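Vondumura Home Forum > Floors & Walls > White floors in a living room, talk me down (or don't)

tilly_marsh
OK so we close on the new place in April and the living room has that orangey honey oak from one end to the other. I want it white. My husband thinks I've lost it. We have two kids and a dog who sheds like it's her job, and he keeps saying "you'll be mopping until you die." But every time I look at a bright room with a pale floor I get this little flutter! Has anyone lived with one for more than a year? Would you do it again? Budget is 3000 for the floor and paint together, and I'd like to have a bit left for a rug.

grout_expectations
Lived with one for 3 years. Would not do it again. It looked gorgeous for the first month and then it was just crumbs, all day, every day. Dark floors show dust and white floors show everything else. I ended up cleaning before bed AND in the morning, and I'm not a neat freak.

pepperpot61
Oh, I have to disagree with grout! We painted ours (old pine boards, nothing fancy) and I love it to bits. Yes you see the crumbs, but then you sweep the crumbs. On my old brown floor I just didn't know they were there, and I'm not sure that's better?? The room feels twice the size in winter.

grout_expectations
Do you have a dog, pepper?

pepperpot61
Two cats. One is white, so she's basically camouflaged, I'll give you that.

hal_in_the_hall
Painted or tile or plank? Makes a huge difference and I feel like everyone in this thread is talking about a different floor. Painted wood chips. It just does, around the chair legs first. If you want white and you've got kids dragging stuff I'd go with a white tile or a good plank and skip the paint. We got three quotes and the one for plank was 3561 installed, so over your number, but if you lay it yourself you'd come in way under.

tilly_marsh
Hal, that's so helpful. I was thinking paint, only for the money. The oak is in decent shape and part of me feels guilty covering it up (my mother-in-law gasped. She really gasped). Laying plank over it means I could pull it up later, right?

hal_in_the_hall
Floating plank, yes. Underlayment down, plank on top, no glue. You'll have to trim the bottoms of your door casings a little. Check your door swings too before you buy anything – I had to take one off and plane it.

ruthanne_b
My two cents is that the floor color is the smaller question and what you put on it is the bigger one. All white with pale furniture and you're in a dentist's office. White with some warm stuff and it's lovely. We did a tan sofa, the long wood table that used to be my aunt's, and a dark red rug I got for next to nothing at the Jakside flea market. The rug does so much work! It hides what the dog brings in and it keeps the whole place from feeling cold. I'd never have picked red in a store, but I laid it down just to see and it never left. This is the same sort of mix, tan sofa on a white floor:
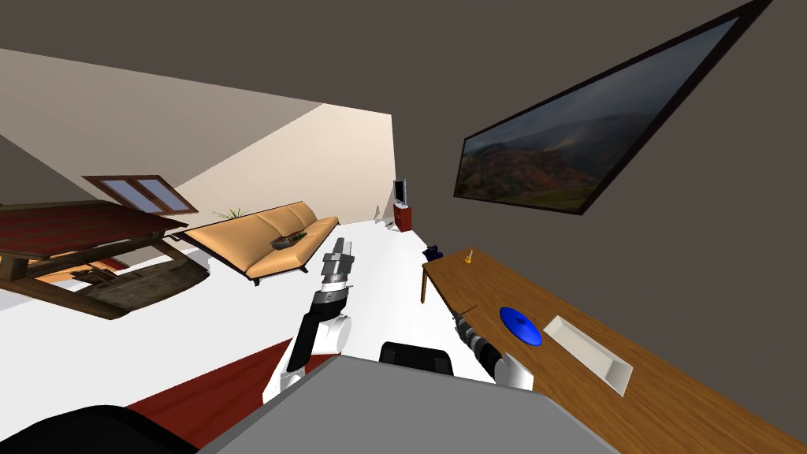
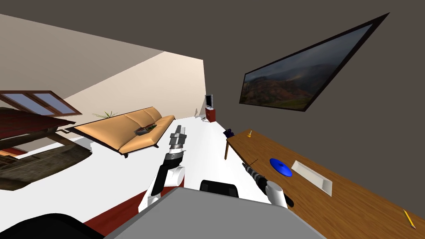
Naveen Dhillon
I'm going to be the grump and say red next to tan is very 1990s to me. I'd take the white floor and the wood table all day long, but I'd want a flat gray or a washed-out blue on the floor with it. Red pulls your eye straight down. That said, Ruthanne is dead right about dog dirt, and my blue rug has been to the cleaners twice since summer.

ruthanne_b
Ha, I had a perm in the 1990s too and I'd do that again as well.

pepperpot61
Team red! Naveen, a blue rug on a white floor makes me want to put a sweater on.

grout_expectations
Can we go back to cleaning for a second, because tilly asked about that and now we're on rugs. If you go with tile, please please do not get white grout. Get a light gray. I spent a whole long weekend on my knees with a toothbrush and I have the username to prove it. And whatever you get, avoid high gloss. Every sock print shows up when the afternoon sun comes in low.

hal_in_the_hall
Seconding matte. Also get something with a little texture or grain printed in it, dead flat white is the worst of the lot for scuffs. And order a couple of extra boxes! Whites vary from batch to batch way more than browns do and you will not match it later. Ask me how I know. There's a patch by my back door that's a different white and I see it every single morning.

tilly_marsh
You guys are the best. OK so what I'm hearing is: plank over the oak, matte, with a bit of grain, extra boxes, and a rug with some color in it. Husband has read this thread over my shoulder and is now Team Grout, for the record. He's also asking if a runner by the back door would catch most of the mud.

grout_expectations
Tell him some of it. Tell him he's a wise man.

Naveen Dhillon
Runner plus a boot tray. Also bring home sample planks and leave them down for a week where the dog walks. We did that with 2 and the one I was sure about looked filthy by dinnertime.

pepperpot61
Ooh, good one. What size is the room, tilly? And which way do the windows face? If it's north I'd go for a creamier white.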